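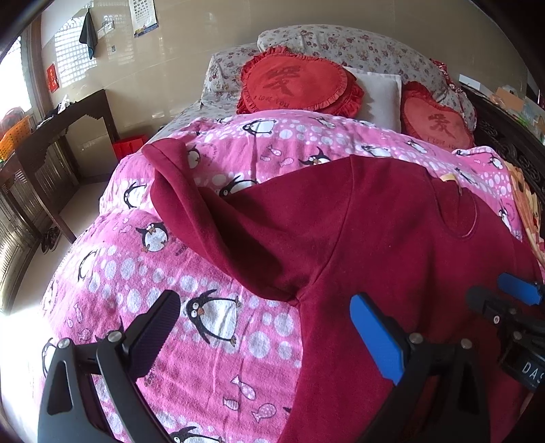 Ottmar Hollmann wrote to me that a cleaning fee is fair because someone has to wash the sheets. I agree with him on the sheets. My complaint is where the fee shows up.

In June I booked two nights at a rental in Pruitt. The listing page gave one price and the payment page gave another, and the total came to $939. The first page had said $759. Most of the gap was cleaning, and the rest was called service.

A hotel pays people to clean too. It puts that in the room rate, and I can compare one hotel with the next. With rentals I have to click through to the last page of each listing to learn what it costs. I did that for 10 listings before I picked one.

Then there was the checkout list. Strip the beds, start the dishwasher, take the trash to the curb. I don't mind doing chores at a cheap place, but I had already paid for cleaning.

Hosts should charge what they need to charge and put it in the nightly price. If that makes the place look expensive, then it is expensive.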